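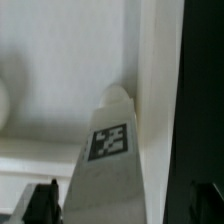 Strata recycling room - who pays when the wrong stuff goes in?

Forum: Units and Townhouses > Levies and Bylaws
Page 1 of 1
Thread views: 3,466

brickveneer71
Posted Friday, March 30, 2018
We're in a block of 15 units. The council knocked back our yellow bin pickup twice in February for contamination and the strata manager got a private contractor in to clear it. The bill was $726 and it's been split across every owner on the next levy notice. I rinse my stuff and flatten my boxes, so I'm not thrilled. Has anyone fought one of these?

kelpie_mum
Ours did the same thing. It came out of the admin fund so there wasn't a separate line for it, but it's the same money in the end. I asked for a copy of the contractor's invoice and got it in a week. Start with that.

Opoku
If the bins are common property then the cost of dealing with them is a common expense. You can't opt out of it. It's the same as paying for the lift when you live on the ground floor.

brickveneer71
We don't have a lift.

Opoku
You know what I mean.

saltbush
I don't agree that it's that simple. If they can show which unit did it they can go after that owner under the bylaws. The trouble is proving it. In our place someone left a mattress with the delivery label still on the plastic and that one got paid for by the right person. Loose rubbish in a shared bin, no chance.

flatpack_greg
What was the contamination? Ours is always soft plastics. People tie their recycling up in a shopping bag and drop the whole thing in.

brickveneer71
Bagged recycling, nappies, and a doona. The sticker on the bin only said "contaminated" but the manager sent photos.

flatpack_greg
A doona will do it.

kelpie_mum
We swapped to bins with the smaller opening in the lid, from Stumero. They cost more than the plain ones but you can't fit a full bag through. Pickups have been fine since. Check with your council first, some won't empty anything except their own bins.

saltbush
We tried those. People just left the bags on the floor next to them and then we had rats. I'd put the money into a better light and a sign with pictures on it. Half our block are renters who came from a different council where the lid colours mean different things.

Opoku
Signs do nothing. We've had a sign up for years.

saltbush
Is it in English only?

Opoku
Yes.

saltbush
Well then.

brickveneer71
The manager has also suggested a camera over the bins, quote is from a mob called Flirkari. I'd vote no. It's another yearly fee and someone has to sit and watch the footage.

flatpack_greg
Agree on the camera. Put a motion on the agenda for the next general meeting instead, asking for the contractor to be quoted before they're called out. $726 to sort through a few bins is steep. Last time we needed it done the cleaner did it for the price of two extra hours.

kelpie_mum
Pay the levy by the due date while you argue about it, by the way. Interest gets added if you hold it back, even if you end up being right.

brickveneer71
Good to know, thanks. I've emailed for the invoice and asked whether there was a second quote. The motion has to be in by the end of next week so I'll write that up over the long weekend - will post the wording here if anyone wants to pick at it.

Opoku
Post it. I still think you'll be paying.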